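Lace-Tying Study, Skelness Lab: Progress Report to the Rendolier Fund
Prepared by Loan Lã
Friday, May 28, 2021
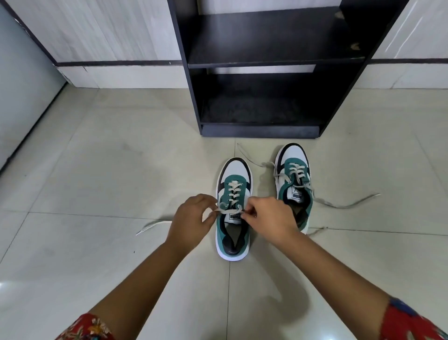 We had our first real fault this period, and I want to put it at the front of the report, ahead of the good news (there is plenty of that too!). During a run on the two-arm rig, the left gripper failed to let go of a lace when the program told it to. The right arm carried on to its next move, the lace went tight between them, and the shoe came up off the bench. Liviu Pascu hit the stop button and both arms froze. Nobody was hurt and the rig took no damage. One eyelet tore out of the shoe.

What went wrong

Liviu and Verena Pfister spent the next few days in the logs, and what they found is really interesting. The gripper decides that it has released by checking how far its fingers have opened. They had opened, just not enough: a flat lace had folded over on itself and wedged behind the left fingertip pad. The controller saw the fingers move, marked the release as done and handed over to the right arm. So the software did what we wrote. We had never given it a way to notice that it was still holding on.

The second problem is the one I take more seriously. The pull limit on the right arm should have stopped the motion well before the shoe lifted. It had been raised in an earlier test of stiff new laces and was never set back. That was our mistake, and it was mine to catch.

What we changed

The release check now looks at pull on the wrist sensor as well as finger position. If there is any load left on the lace, the other arm waits. The pull limit is locked in the startup file, and changing it takes two people. Eltik sent us a new set of fingertip pads with a closed back edge, so there is no longer a gap for a lace to slide into. Verena fitted them in an afternoon and they are a joy to work with.

We then ran 200 release tests with flat laces, the worst kind for this fault. The new check caught a held lace 6 times, and each time the second arm stayed put. I was thrilled to see that! It also means the lace still sticks now and then, even with the better pads, so the root cause is reduced but not gone.

Where the rest of the work stands

The demonstration set, people tying their own way in ordinary rooms, has reached 858 recordings. Marcelle Bouvier has been labeling them and has marked the moment of release in each hand as a separate event, something we only thought to do after the fault. People often open their fingers and slide them sideways along the lace, and we would love to copy that motion on the rig.

Full two-arm tying is still on hold. We lost 5 working days to the repair and the review, and the bow trials will move to September. The budget is unchanged.

Still open: Gertraud Ruchti has asked for a written sign-off on the new limits before the arms run at normal speed again. The draft is with her now. We also need a decision from you on whether the spare wrist sensor can come out of the equipment line or should wait for the next payment.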